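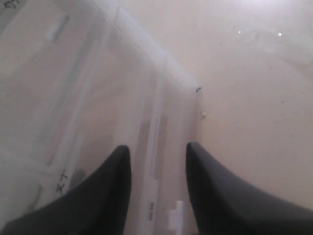 Inirov Manipulation Group – Bench & Purchasing

Review: Bulteron two-finger gripper with wrist camera, one quarter in
Posted 2025-06-25 by Pongsak Duangkaew
Filed under: Equipment Reviews, Grippers, Budget Season

So the new budget sheet is open, and three people have already asked me whether they should put a Bulteron on it. I've been typing the same reply over and over, so I'm putting it all in one place where I can just link to it!

Short version: yes, I'd buy it again, but I'd buy different things along with it, and I would write the line item very differently.

We use ours for household tasks, mostly drawers and small stuff. The part I like best is the fingers. They're dark and slim, they come up to rounded tips, and they can get at a little drawer tab without the palm of the gripper bumping into everything else first. Our old Endar had these big square pads, great for boxes, hopeless for anything smaller than a coffee mug (I once spent a whole afternoon trying to get it to pick up a pen cap). The Bulteron closes smoothly and slowly if you ask it to, and you can hear the motor straining a bit before anything slips, which I've gotten weirdly fond of.

The wrist camera is good, with a catch. It's mounted close, so you get both fingertips in view all the time, and that's exactly what you want when you're lining up on something small. But it does not love clear plastic. Frosted, cloudy, see-through, any of it. Edges turn into a bunch of pale lines and on a beige tabletop you're squinting at milk on cream. If your work is all solid, colorful objects, you may never notice. We picked a translucent drawer unit as our main test piece, so we noticed on day one.

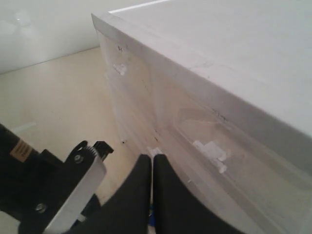
Now the money, and this is where I'd slow down if I were you. The quote we got from Van Leeuwen covered the gripper, the camera, and the cable. It did not cover the mounting plate, the spare fingertips, or the longer cable you'll want as soon as the arm reaches across its own body. None of that was hidden, to be fair to them. I just skimmed the second page. Fingertips are $90 a pair and we're on our second pair, so please put at least two sets in from the start. I ended up going back to finance for another $500, and a second request in the same quarter is a much harder conversation than one slightly bigger first request. Ask me how I know.

Lead time was quoted at 30 days and it really was 30 days, so full marks there. The mounting plate came separately, later, in a box with no paperwork at all. Plan for somebody to be around to chase that.

Setup took me most of a morning. The printed guide is fine up to the part about camera calibration and then it sort of wanders off. I wrote our own notes for that step and they're in the shared folder, under "bulteron cal v3" (ignore v2, please, v2 has the axes swapped).

Then there's the question of what you'll spend on things for it to touch. I had a very grand plan for this! There was going to be a custom test board with swappable handles and I'd even priced out the machining. What we really use every day is a cheap plastic drawer unit with a white lid, two small drawers on top and two wide ones below, plus whatever fits on the table in front of it.

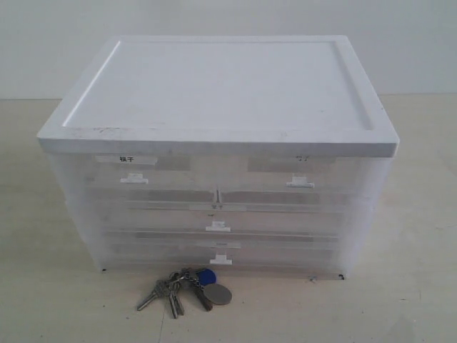

Keys have been my favorite thing to throw at it. They're flat, they slide, and they're on a ring so they never lie the same way twice. We logged 151 key pickups in May and the Bulteron did well on anything with a bit of height, like a plastic fob. A bare key lying flat on the surface is still a coin toss, and I don't think any tip in the catalog is going to fix that for us. The softer tips help some, but they wear faster, so there goes your $90 again.

Drawers have been easier than I expected. The tabs stick out enough to grab, and the light little unit is more likely to scoot along than to jam. If you're copying our setup, add some grippy shelf liner to your order. It costs next to nothing and I wish I'd had it from the beginning.

A few gripes. The cable exits on the side where your arm probably doesn't want it. The status light is too bright. And the software nags you about updates in the middle of a run, which made me say a word I don't usually say at work.

If you're putting together a request right now, here's how I'd write ours if I could do it over:

- gripper, camera, mounting plate, and long cable on one line, so they get approved together
- two spare sets of fingertips, one of them soft
- a small "test objects" line with no itemizing (drawers, liner, keys, junk)
- two days of somebody's time for setup and calibration

Would I pick it over the newer Endar? I haven't had my hands on the newer Endar, so I can't tell you. For mugs and boxes I'd at least get the quote. For small, fiddly drawer work I'm happy where I am, and the old Endar is on the shelf by the door if anyone wants to try it before they spend anything. Just sign it out first, please.

7 comments | 12 shares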